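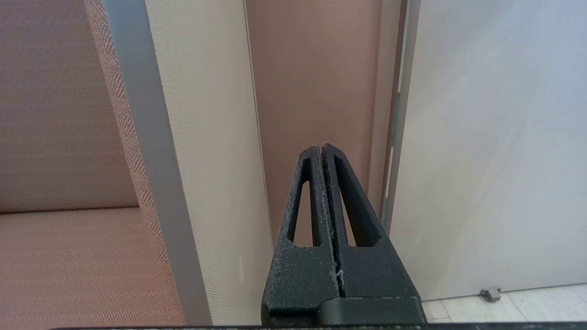
Photo: Westerham staff

About Westerham
4 min read

We fit out and look after offices. Partitions, booth seating, desks, the odd kitchen. The company started in 2000 with a van and a lease on half a shed in Bodgate, and for most of the years since then an "about us" page would have been a phone number.

Customers now ask us about the robot, so most of this page is about the robot.

We call it Haven, a name that came with the project and that few of us like. It is an arm with a two-finger gripper, and the idea is that it will one day do the small, dull handling jobs that come with office furniture: picking up dropped fixings, passing parts, clearing wrappers off a seat before the next person sits down. Management was keen. The crew was less keen, and some of us still are.

Aslı Türkmen runs our fitting crew and was asked to write the first staff report on it. Her version was short. "It picks up what it has been shown. Then I move the thing a little and we are back to school." She wasn't being unkind. She has trained a lot of apprentices and says the comparison is unfair to them.

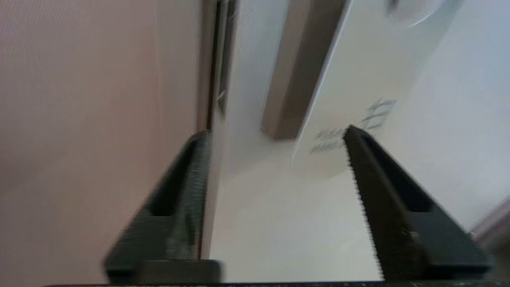 What has changed for the people here is easier to talk about than what has changed for the work. Two of our fitters now spend part of the week teaching Haven. They repeat a grab over and over, write down what went wrong, and clean dust off the fingers. One likes it because it's easy on the knees. The other says he took up this trade so he wouldn't have to sit and watch a screen, and he has a point. Both asked for the new duties to be put in their job descriptions with a pay grade attached. That took until April, which was too long.

No one has lost a job over it. We'd like to promise that no one will, but we have read that promise on other companies' pages and we know how much it weighs. What we have agreed to in writing is that crew sizes won't be cut on the strength of a demo, and that the fitters get a say before Haven goes to a customer's site.

So far it hasn't gone to one. If a salesperson (ours included) tells you the robot will put up your partitions, please call the office and ask for Aslı.

We still measure by hand, and we still come back when a panel rattles.

Page updated 8 July 2021

Recent from Westerham
Melis booths: fabric care and spare covers
Moving out? What we take back and what we don't
Fitters wanted, Bodgate depot
Why your quote has a line for leveling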